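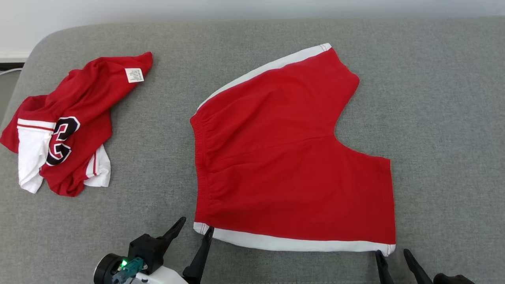 折叠衣物这门手艺，教科书历来是从一件白衬衫讲起的。白衬衫左右对称，领子挺，袖子长短一致，布料听话，讲起来体面，画成示意图也好看。可惜多数人家里一周要叠的东西里，白衬衫占的份额很小，大头是T恤、睡裤、校服、运动服，以及若干件说不清该归哪一类的针织物。本章因此从运动服讲起。一条红色短裤竖着对折一次，两条裤腿叠到一起，轮廓立刻变得古怪：裆部的弧线在一侧凹进去一个口子，腰头的松紧带把布抽出一道道细褶，上边是斜的，只有下摆那道白边还算平直。旁边那件红球衣则还是一团，黑色号码勾着白边，折进去一部分，读成“3”或者“23”都说得过去。一条折过一次的短裤和一件还没动手的球衣，放在同一块灰色软垫面上，差不多就是本章全部的难题：前者告诉我们，对折并不自动产生长方形；后者告诉我们，动手之前得先弄明白哪一头是领口。

前一章讨论了晾晒与收衣，假定读者手边已经有一堆干透的衣物。这个假定很慷慨，我们继续用下去。本章处理的是从“一堆”到“一摞”之间的那段路，它在时间上往往很短，在心理上往往很长。许多家庭的衣物其实从未走完这段路：衣服从晾衣杆到沙发，从沙发到椅背，再从椅背直接回到身上，柜子全程没有参与。作者对这种做法不作道德评价，只指出它占用了一把椅子。

## 本章内容

学完本章，读者应当能够：

- 说出一件衣物的“主轴”和“多余部分”在哪里，并在折之前把它们找出来；
- 把缩成一团的针织或化纤上衣在软面和硬面上分别展平；
- 用补方法处理带裆弧、斜边或松紧腰头的裤装；
- 依照柜格的尺寸倒推折叠的宽度，而不必先叠好再对着柜子叹气；
- 读懂缝在衣物内侧的护理标签，知道它通常缝在哪儿，以及为什么总也找不到。

本章不讲西装、礼服和羊绒大衣。它们应当挂起来，相关内容见下一章。本章也不讲带松紧边的床笠。床笠在附录里单独成节，建议读者在心情平稳时阅读。

## 一、先认形状，后动手

叠衣服的人大多是从手开始的：抓起来，抖一下，折。这套动作对毛巾完全够用，因为毛巾从哪边看都是毛巾。衣服麻烦一些，它是照着人的身体裁的，而人的身体从来没有考虑过抽屉。所以任何一件衣物摊平以后，都可以分成两部分来看：一部分是接近长方形的主体，另一部分是从主体上伸出去的东西，例如袖子、帽子、裤裆的尖角、裙摆的弧边。本书把前者叫作“方身”，后者叫作“余件”。

这两个词是作者为了省事造的，读者在别处大概查不到。造词的好处是可以把规则说得很短：**先把余件收进方身，再对方身进行分割。** 所有的折法，不论有多少花哨的名字，拆开来看基本都是这一句。

主轴是另一个有用的概念。主轴指衣物左右对称的那条中线。上衣的主轴从后领正中一直到下摆正中；裤子的主轴从腰头正中穿过裆部，然后落到两条裤腿之间的空气里。这解释了为什么裤子比上衣难缠：它的中线有一半是不存在的。沿主轴对折时，上衣得到的是一个窄长的方身，外加两只重叠的袖子；裤子得到的是一条裤腿的形状，外加一个从裆部伸出来的尖。

短裤把这个问题放大了。长裤的裤腿很长，裆部那点弧度占的比例小，糊弄一下就过去了。短裤的裤腿短，裆弧几乎占去一侧的半壁江山，对折之后看上去像一张被咬过一口的饼。运动短裤又常常加上松紧腰头，腰部收紧，裤腿放宽，于是侧边也不肯直。初学者此时容易犯两种错误。第一种是用力把腰头拉到和下摆一样宽，手一松，它又回去了。第二种是不停地重新对折，希望下一次运气好些。裁片的形状不会因为重来而改变，运气在这里帮不上忙。

正确的处理是接受它的形状，然后把多出来的角折进去。具体步骤见第三节。

### 练习前的观察

从家里的干净衣物里任取12件，摊在床上，先不折。给每一件找出主轴，指出方身和余件。遇到下面几类时多看一会儿：

插肩袖的上衣，袖子和身片之间没有明显的肩缝，余件从哪里算起需要自己决定。作者的建议是从腋下向领口方向垂直画一条线，线外都算余件，不必跟设计师较劲。

带拼色的衣服，颜色的分界往往会骗人。白色侧条、异色肩片、横在胸前的一道色带，看上去都像天然的折线，其实和折线没有关系。侧条随侧缝走，侧缝在很多运动裤上是斜的，沿着它折，得到的也是斜的。

印有大号码的衣服，号码所在的位置通常就是方身的中央，这倒是个可靠的路标。把号码摆正，衣服大体也就正了。

## 二、展平：从一团到一片

一件团成堆的上衣，正反、里外、上下三样都可能不明确。有人习惯随便抓住两个角提起来抖，抖完发现抓的是一只袖口和半截下摆，于是换两个角再抖。这种办法迟早会成功，只是从旁边看着有些像在和衣服搏斗。

系统一点的办法是找标签。多数上衣有两处标签，一处在后领内侧，写尺码和商标；一处在侧缝内侧靠下的位置，写成分和洗涤符号。也有把两样合成一枚的，也有印在布上省去标签的。只要看得见白色的小布签露在外面，就至少说明有一部分里子翻到了外面，或者衣领正敞着朝向你。先用手指捏住它，顺着它缝住的那条缝摸下去，摸到转弯处，就是领口或者下摆。领口一旦在手，其余部分会在重力的帮助下各归其位，这是重力在家务中为数不多的贡献。

找到领口之后，按以下顺序展平：

1. 两手各执一侧肩点，提起，让衣身自然下垂。肩点在领口与袖子之间，捏在缝线上最稳。
2. 轻抖一次。抖两次也可以，抖三次以上说明有一只袖子还卷在里面，应当放下来把它掏出。
3. 下摆先着面，然后把衣身向自己这边放倒，肩部最后落下。
4. 从领口向下摆方向用手掌推平，然后从中间向两侧推平。手掌不要来回搓。
5. 把袖子拉直，让袖缝与身片的侧缝大致在同一个平面上。

第三步里的“下摆先着面”值得解释一下。反过来让肩部先落，衣身会压在领子上，领子就要重新整理。这个顺序可以省下的时间很少，但一个人一辈子要叠的上衣很多，作者没有算过总数，也不打算算。

### 软面与硬面

展平应当在什么地方进行，是一个容易被忽视的问题。教科书里画的总是一张大桌子，桌上别无他物。现实中的桌子通常已经被占用，于是大家转移到床上、沙发上，或者任何一块足够大的软垫上。

硬面的好处是可以推。手掌压过去，布料底下没有东西可以陷，褶子会被一路赶到边缘。缺点是滑，化纤衣物在光滑的桌面上会跟着手走，推到一半，整件衣服已经换了地方。

软面恰好相反。织物面的坐垫有细密的纹理，能咬住布料，衣服放上去基本不移位，对于又轻又滑的运动面料是件好事。坏处是手掌一压就陷下去，衣服随之陷下去，抬手后弹回来，褶子也跟着弹回来。坐垫的边缘还往往是圆的，衣服伸到边上就开始往下垂，把刚推好的部分一并带走。

因此在软面上作业有两条补充规则。其一，用手指拉，少用手掌压：捏住下摆两角，向两侧轻轻绷紧，再放下。其二，离圆边远一点，把衣服整个放在平的那一块上。平的那块如果放不下一件完整的上衣，就先在上面把袖子收进来，再展平剩下的部分。

Temirham 公寓的住户手册里有一条，建议住户“在专用的折叠台上整理衣物”。折叠台宽80厘米，装在公用洗衣房的窗下，平整、结实、高度合适，唯一的缺点是洗衣房在地下一层，而柜子在楼上。一摞叠得很漂亮的衣服在电梯里走完这段路，到家时大多需要再叠一次。选择折叠地点时，到柜子的距离比台面的品质更要紧。

## 三、三种基本折法

本节介绍三种折法。名称沿用 Prallatthorpe 家政讲习所的旧讲义，那份讲义文风严厉，对袜子的态度尤其严厉，不过折法部分写得很清楚。

### （一）平收法

适用于T恤、球衣和薄的针织上衣。

将上衣正面朝下展平。以肩线的中点为起点，向下摆引一条与主轴平行的假想线。把线外的身片连同袖子一起向内折，再把袖子向下翻，使它贴着折边垂直落下。另一侧同样处理。此时得到一个长条，宽度取决于假想线的位置。最后由下摆向领口对折一次或两次。

平收法的难点在袖子。短袖折进来以后，袖口往往会越过主轴，到对面去。越过一点没有关系，越过太多时，应当把它斜着折回来。长袖则要来回折一次。凡是叠好以后中间鼓起一道横梁的，都是袖子在里面堆成了一处。

球衣有两点需要当心。第一是面料滑，折进来的部分容易自己溜出去，每折一步，用手掌在折边上停一秒钟，再做下一步。停一秒这件事没有什么技术含量，却极少有人做到。第二是号码。大号码若是胶印或烫印的，尽量不要让最后那道折痕正好横穿号码中央，印层长期压在折痕下容易开裂。可以把对折改成三折，让折痕落在号码的上方和下方；也可以让号码朝外，折痕的弯度会松一些。朝外还有一个附带的好处：找衣服的人不必把整摞翻开来看是几号。

### （二）补方法

适用于短裤、运动裤和一切有裆弧的衣物。

1. 将裤子正面朝上展平，腰头放在左手边，裤脚放在右手边。惯用左手的读者可以反过来。
2. 沿主轴竖着对折，使两条裤腿重叠，下摆对齐。对齐时以下摆为准，不以腰头为准。腰头有松紧带，它的长短由心情决定；下摆有缝死的边，是整条裤子上最诚实的部位。
3. 找到裆部伸出来的尖角，把它向裤腿方向折回，直到折边与裤腿内侧的边成一条直线。
4. 检查外侧。如果外侧边是斜的，把宽出来的那一角也向内折一点。斜度很小时可以不管。
5. 由腰头向下摆对折一次。长裤则折两次，最后一次可以改为折三等份。

第三步就是“补方”这个名字的由来，虽然从动作上看明明是在减。旧讲义的说法是“以角补缺”，意思是把突出的角折到凹进去的地方附近，让整块布看上去厚薄均匀。作者最初也觉得这个解释很牵强，叠过几条之后仍然觉得牵强，但名字已经用惯了。

短裤若带异色的下摆边，叠的时候应当让它露在外侧的折口上。这样一摞裤子放进抽屉，从上方看去是一排颜色不同的边，哪条是哪条一目了然。要是把下摆都卷在里面，抽屉里就只剩一排大小相近的红色小包，挑选时只能碰运气。

腰头里有抽绳的，先把绳头塞进腰头内侧再对折。绳子留在外面不影响整齐，影响的是下一件衣服：它会在抽取的时候被勾出来，跟着一起到地上。

### （三）卷收法

适用于旅行、背包，以及抽屉很深而耐心很浅的情形。

卷收法的前几步与平收法或补方法相同，最后一次对折改为卷。由领口或腰头向下摆卷，卷的时候力道要匀。卷得太紧，拿出来时满是细褶；卷得太松，它会在抽屉里慢慢张开，恢复成一件衣服的样子。

许多人认为卷收法省地方。这个说法在行李箱里大体成立，因为卷可以塞进鞋与箱壁之间的缝隙；在抽屉里就不太成立，圆的东西排在一起，中间总有空档。把同一批衣服用两种方法各放一遍，读者可以自己比较，见本章末的作业。

## 四、由柜子倒推

到目前为止，我们都把折叠的宽度当作可以随意决定的事。它其实早就被决定了，决定它的是柜子，而柜子又是由卖柜子的人决定的。

以 Lokano 衣柜为例。它的一个层格内宽80厘米，深40厘米。若要并排放两摞上衣，每摞的宽度不能超过层格宽度的一半，还要留出手伸进去的余地，所以折好的上衣宽30厘米比较合适，两摞之间和两侧合计剩下20厘米。读者若觉得这个数字太浪费，不妨把每摞做到40厘米试试：放得进去，一次也拿不出来。

深度的计算方法相同，只是结论不一样。层格深处看不见，也不常伸手，所以折好的衣物长度最好接近层格的深度，让每一摞都从前沿一直到背板，后面不留空。后面留空的层格，过一段时间一定会在那里出现别的东西，通常是单只的袜子。

高度反而不必算得很精。叠到12件，多数人就会开始从中间抽，抽一次，整摞歪一次。与其规定一个漂亮的高度，不如承认人会从中间抽，把一摞拆成两摞。

抽屉的算法略有不同。抽屉里的衣物适合竖放，折口朝上，像一排卡片。竖放时决定成败的是折好以后的高度，要低于抽屉的内高，低得刚好能让抽屉关上而不蹭到。蹭到的那一件总是同一件，它会在开关之间慢慢向后移动，最终落到抽屉与柜背之间，从家庭的衣物清单里消失。下次见面大概是搬家的时候。

### 假想线的位置

知道了目标宽度，平收法里那条假想线就不必再凭感觉。从主轴向两侧各量出目标宽度的一半，即是折线的位置。折30厘米宽的上衣，主轴每侧各留15厘米。第一次可以剪一块同宽的硬纸板垫在衣服中央，照着它的边折。Jacquet 牌的塑料折衣板也是同样的道理，四片板子用活页连在一起，依次翻过来就行，声音清脆，效率不低。它对短裤无能为力，说明书在这个问题上保持沉默。

纸板用过几次以后就可以丢掉，手会记住宽度。也有人的手始终记不住，那就继续用纸板，没有什么可羞愧的，反正柜门是关着的。

## 五、关于成套

运动服、睡衣、校服常常是成套的，由此产生一个在旧教材里争论不休的问题：应当成套收，还是分类收？

成套收，就是把同一套的上衣和裤子叠在一起，取用时一次拿走。好处是星期一早上七点不必思考。坏处是上衣和裤子的磨损、弄脏和遗失从不同步，一套衣服真正成套的时间比想象中短得多。球衣在洗，短裤在柜里，那么短裤单独占着一套的位置，等它的另一半回来。

分类收，就是上衣归上衣，裤子归裤子。柜子看起来整齐，每一摞的宽度一致。坏处是早上要开两个抽屉，而且总有一件颜色差不多的混进来，出门以后在日光底下才发现是两种红。

作者的做法是：有固定使用日的成套，例如训练日穿的球衣和短裤，成套收；其余分类收。成套收时把上衣用平收法叠到最后一次对折之前，把补方法叠好的短裤放在它的下半段上，再合上。短裤在里面充当了芯子，上衣的折痕因此柔和许多，滑溜的面料也不容易散开。这个包不能再卷，卷了以后短裤会从一头慢慢探出来。

还有一种折中的办法，是在柜里单辟一格给运动服，格内上衣裤子各一摞，紧挨着。这样既不算成套也不算分类，两派都不满意，用起来倒很顺手。

## 六、常见的失败及其原因

**叠好后一头厚一头薄。** 余件全堆在同一端。上衣多半是袖子的问题，裤子多半是腰头的问题。松紧腰头本来就比下摆厚，对折时让腰头落在离下摆边稍远一点的位置，两处厚的地方便可以错开。

**叠好后自己散开。** 面料滑，或者折完没有压。减少对折的次数，往往比增加更管用。折得越多，最里面的一层越想出来。

**折痕歪斜。** 沿着侧条或拼色的边折了。回到主轴重新找。

**取出时满身皱褶。** 展平那一步被省略了。褶子在叠进去的时候已经在里面，放得越久越像是故意做的。也可能是衣物没有干透就收了，请回到前一章，那里有一张判断干湿的表，本章不再重复。

**叠得很好，但只有一件。** 这是最常见的一种。初学者在第一件上花去全部的热情，把每条边都对得分毫不差，然后看了一眼剩下的那堆，去泡茶了。建议第一件叠得随便一些。

## 作业

一、取一条短裤，按补方法叠三遍，每遍分别以腰头、侧缝、下摆为基准对齐。比较三次所得的形状，用一两句话写出差别。

二、量出自己柜子一个层格的内宽和深度，算出适合它的折叠宽度，写明留给手的余地是多少。住处没有柜子的同学，可以量椅背。

三、将同一批上衣先平收、后卷收，各放入同一只抽屉一次，记下两次剩余的空处在什么位置。

四、在家中任选一件上衣，闭上眼睛，从揉成一团的状态开始，仅凭手摸找到领口。记录所用的线索：标签、缝线、罗纹，还是别的什么。

五、（选做）叠完家里一次洗出的全部衣物，中途不坐下。完成后把它们放进柜子，放进柜子这一步也计入成绩。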